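What Is a Travel Guide's Job?
By Adaeze Uzor

Have you ever been on a tour? Maybe you walked through a cave with your class, or rode a boat to look for whales. The person at the front, who told you where to put your feet and what that bird was called, was a guide. Guiding is a real job, and people do it all over the world.

This page explains what guides do, how a trip gets planned, and what you might need to bring if you go on one.

What does a guide do?

A guide takes a group of people to a place and brings them home again. That sounds simple, but there is a lot in the middle. The guide has to know the way. The guide also has to know what time it gets dark, where the toilets are, which creek is safe to cross and what to do if somebody twists an ankle.

Most guides know a lot of stories about their area too. They can tell you how a valley got its shape or why a town was built where it was. If a guide doesn't know the answer to your question, it's fine for them to say so and look it up later.

Who plans the trip?

Some guides plan their own trips. Others work for a tour company, and people in the office do the planning. They book the beds, the bus and the meals. They also decide how far the group will travel each day.

Let's use a walking trip as our model. It goes from the village of Holen to the lake at Jenivska, and it takes four days. The whole track is 50 kilometres long. Day one is short so that everyone can get used to their boots. Day two is the hardest, with a climb to Cherkaoui Pass, 921 metres above the sea. Day three is mostly downhill. On day four the group walks along the lake and catches the ferry at Vostora.

The ferry takes 90 minutes. It leaves at two o'clock in the afternoon, so the planners make sure the last day's walk starts early. If the group misses the ferry, they have to wait until the next day.

What is an itinerary?

Itinerary is a long word for a list of where you will be and when. You say it like this: eye-TIN-er-air-ee. A good itinerary has the start time, the stops, the meals and the place you will sleep. It often has a phone number in case of trouble.

Try writing one for a Saturday at home. You might start with breakfast, then the park, then lunch, then the library. Put a time beside each one. You will probably find that getting from one place to the next takes longer than you thought.

What should you pack?

Packing for a trip is different from packing for a sleepover. You might have to carry everything yourself, so every single thing has a weight. Guides send out a packing list a few weeks before the trip. For a summer walk in the hills, it might say:

Two shirts with long sleeves
One warm jumper
One rain jacket with a hood
Three pairs of socks
A sun hat
A water bottle
A small torch

Shirts 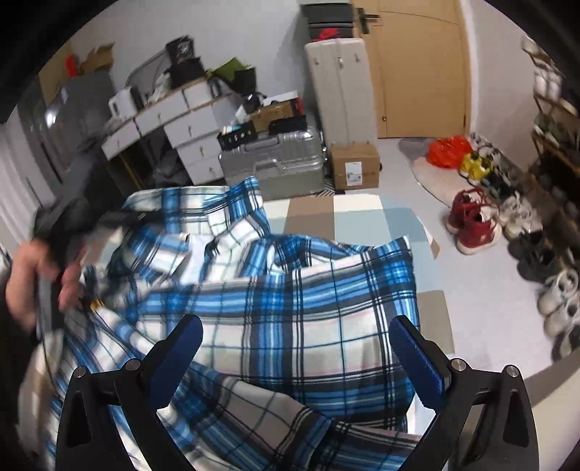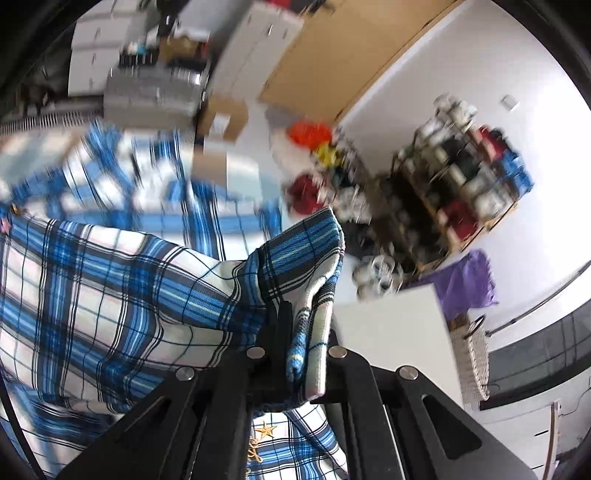 Long sleeves are useful even when the weather is hot. They keep the sun off your arms and make it harder for mosquitoes to bite you. In the evening you can wear one shirt while the other one dries on a branch.

Clothes can be rolled up or folded flat. Both ways work. Put the things you need last at the bottom of your pack and your rain jacket at the top. Weather in the hills can change in a few minutes, and you don't want to empty your whole bag in the rain.

Who looks after the place?

When many people visit the same track, the ground gets worn and plants get squashed. Some parks only let a certain number of people in each day. Guides help by keeping everyone on the path and carrying all the rubbish out, even apple cores and orange peel. Orange peel can take months to rot, and it isn't food that wild animals should be eating.

The group should also be polite to people who live nearby. Close the gates behind you. Ask before you pat a dog. If a farmer is moving sheep along the road, stop and wait.

How do you become a guide?

There are a few ways. Some guides go to college and study tourism. Some start by helping in the kitchen or driving the bus, and learn as they go. Nearly all of them have to do a first aid course. Speaking a second language is a big help.

Words to know

Guide: a person who leads visitors and keeps them safe
Itinerary: a list of places and times for a trip
Pass: a low place between two mountains where people can cross
Tourism: the business of looking after people who are travelling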